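In Defence of the Small Pile

My aunt, Adanech Seyoum, owns 67 books and can put her hand on any of them. I own a good many more and last month bought a second copy of a novel I already had, in the same edition, with the same coffee ring waiting for it at home.

The shelf is to blame. A shelf is where books go to be owned. You slide one in, its spine joins the other spines, and the pair of you have no further dealings until you move house.

A pile on a table is another matter. It is in the way. You have to shift it to eat, and while shifting it you read a line or two standing up, with the toast going cold.
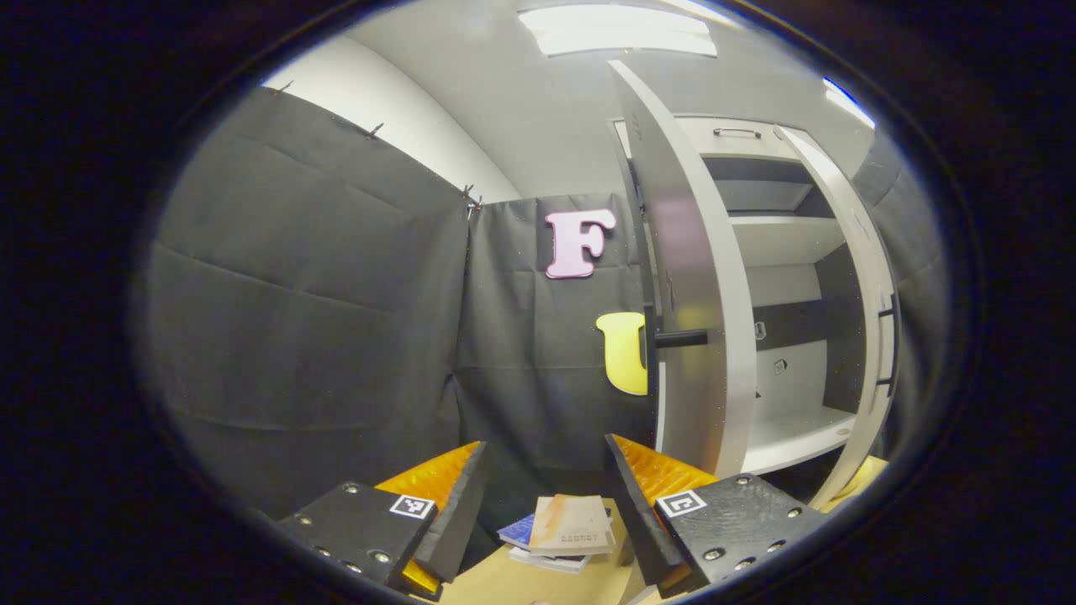 Three or four thin ones will do, and they needn't be squared off. A neat pile belongs to a hotel lobby. Let them slither a bit, so that the one underneath shows a corner and nags you. Fat books are no good for this. They make a plinth, and sooner or later a plinth gets a lamp.

My friend Tekle Gebru says this is only untidiness with an essay attached. He keeps his by colour, and has been looking for his atlas since November.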